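Okisska to release adventure game Plascombe in December

6th July

Okisska, an independent game studio, will release the adventure game Plascombe for Windows, macOS and Linux in December. A free demo covering the first two chapters can be downloaded today from the studio's website.

Plascombe is a single-player mystery with both a text parser and a point-and-click interface. The player takes the part of Azimi, a land surveyor sent to the town of Prikcombe to settle a boundary dispute. The surveyor who had the job before left her notebooks in a rented room and never came back for them. The game follows Azimi over 27 days, and the town keeps its own timetable whether or not the player is there to see it. Shops open and close, buses run, and people go to work and go home.

"I grew up typing commands into games and getting stuck on the wording," said Oldřich Rusnák, lead designer at Okisska. "We kept the typing because there are things you can ask with a sentence that you can't ask with a click. But the parser accepts a lot more than the old ones did, and if you would rather use the mouse, every puzzle can be finished that way too."

The parser understands more than 600 verbs and accepts follow-up commands such as "ask her about it again." Players can turn on a word list at the side of the screen, which shows the commands that apply to the current location. The list is off by default on the hardest of the three difficulty settings.

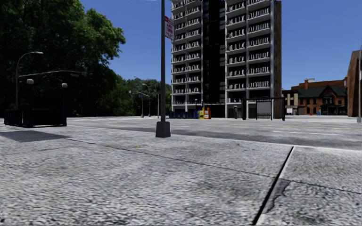
Prikcombe is made up of 38 outdoor locations, plus interiors, all of them rendered in 3D and open to walk through from the first day. Azimi's work is done mostly at ground level, and the survey puzzles ask the player to compare what is written in the notebooks with what is on the street. A small yellow mark on the concrete, the line of a black joint between slabs or a patch of cracked pavement can be examined, measured from and added to the survey map. Entries on the map can be moved or erased at any time, and the game does not say which of them are correct until the survey is handed in.

There is no combat and the player character cannot die. It is possible to miss evidence by being in the wrong part of town, and the story has several endings depending on what goes into the final report. A full playthrough takes 30 hours at a normal pace. The game saves automatically at the end of each day, and manual saves are available everywhere except during conversations.

The demo includes the arrival in Prikcombe, the boarding house and the first survey assignment. Progress made in the demo will carry over to the full game. Text is in English, Czech and German at launch, with adjustable type size and a high-contrast mode. Controller support is planned for a later update.

Review copies will be sent out ahead of release. Members of the press can request one through the contact form on the Okisska website, where a fact sheet and studio logos are also available.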